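Street survey notebook, Cletinach, December, 2:00 p.m.
Long straight stretch by the grey block wall, concrete surface.

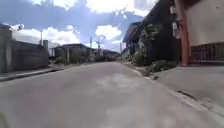
Does the chainage start at the pillar or at the end of the wall?
At the pillar. Pirjo's older sheets used the wall end, so add 16 m to anything copied from them.

Surface: worn smooth. Paler patch across the middle of the lane, a second one nearer our end. Marked both on the plan as discoloration only, no level difference assumed. Vilho to put the straightedge on them.

Left curb and pavement strip taken as one line for now. Greenery past the wall hides part of the low building, so its front is sketched in from the Nurmi map.

Total length by wheel 337 m. Second run not done, wheel was sticking. Helmi has the spare.

Still to do: right side building line, pole offsets, sheet 11 redrawn with the new zero. Conall wants a copy before it goes to Gerker.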